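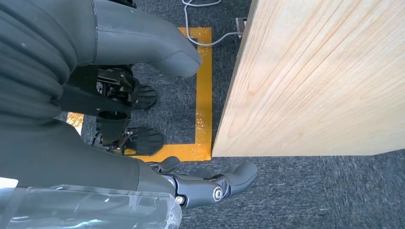 Sorting day for the small stuff, Friday, October 28, 2022. The plan from Flumton is that every loose item gets a compartment, a label and a line on the sheet, and that we then stop losing things. I have my doubts. We said the same in July, with 40 labels printed, and I'd be surprised if half are still stuck to anything. My own theory is that most of our losses end up at floor level. The carpet is dark grey with a fine speckle all through it, and a black M3 screw on it may as well be in another suburb. A new box does nothing for that. I've asked for a pale mat under the bench and been told it's "on the list".

Started with the cards, the item I care about least. Kasun Siriwardena wanted them as a category of their own. The sheet has hotel key cards, visitor passes, sample business cards and the thick postcards from the Fakir mailout, all under one code. I'd have split by thickness. A key card stands up in a slot and a paper one slumps and hides behind it. The one with the bare branches and HOTEL in big white letters is easy to find at least, whatever code it gets. The plain white ones are the trouble.
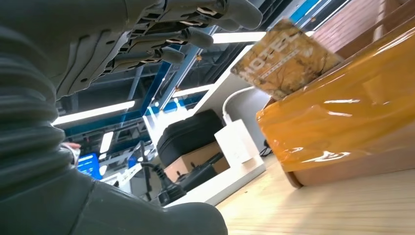 Dividers

The Bumell sheet says to fit the partitions tight and load from the back. Tried it. Thin cardboard partitions lean as soon as one side is fuller than the other, and the sheet has no view on that. Packing both neighbours at the same time helps. So does a strip of folded offcut along the bottom, but that eats depth we haven't got.

Compartment width on the sheet is 51 mm. I measured 51 on the empty box and was briefly impressed. Loaded, the middle one was bulging into next door and I stopped measuring.

The yellow tray under the organizer is fine. I expected it to slide about and it behaved. Keep it.

Still to decide: where chargers and drives live. They're too heavy for cardboard walls in my opinion, and the cords never fold to the size you think they will. For now they stay out on the table and go on the sheet as "loose", which rather spoils the colour coding.
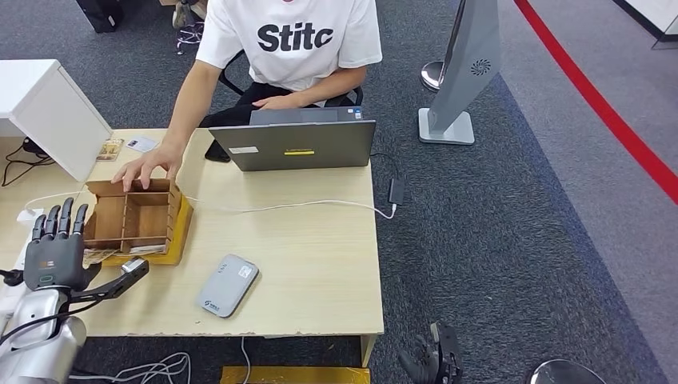
Aminu Danladi reckons I'm being unfair to the cardboard, and that the Halo job ran a whole season out of boxes no better than this one with the walls doubled and glued. Maybe. I never saw the Halo boxes at the end of the season. I'll double one wall on Monday and leave the rest as a control.

Next, tubes and flats. Bumell has them stored upright in a bin, sorted by length. Upright is all right until somebody pulls out a long one and the rest fan over. I'd lay them down along the edge of a flat panel, with the big flaps folded over the top. Clear tape around the tube is worth the bother, though it makes a marker label hard to read under the ceiling lights.
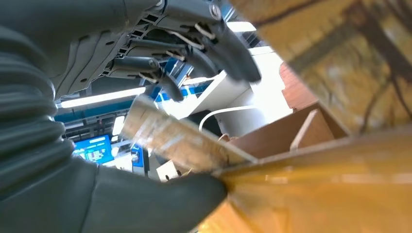 Laid down they also take up floor, and floor is what we're short of, so I can't claim to have won that one either. Left the bin and the flat stack side by side for a week. Whoever goes looking for a tube, write down which one you went to first.

Sheet is at line 101. Line 27 is a duplicate of something, I haven't worked out what. Don't delete it yet.

Filed under: Bench notes / Storage and sorting

Home Notebook Stores Older entries Search

3 comments

Kasun Siriwardena
Line 27 is the postcards again, entered under paper as well as cards. My fault, will fix. I'm keeping cards as one code until somebody other than you complains.

Aminu Danladi
PVA for the doubled wall please, and leave it under a weight overnight. If you use the glue stick I'm not accepting the result.

Stores
Mat request received. What size, and do you want grey or cream?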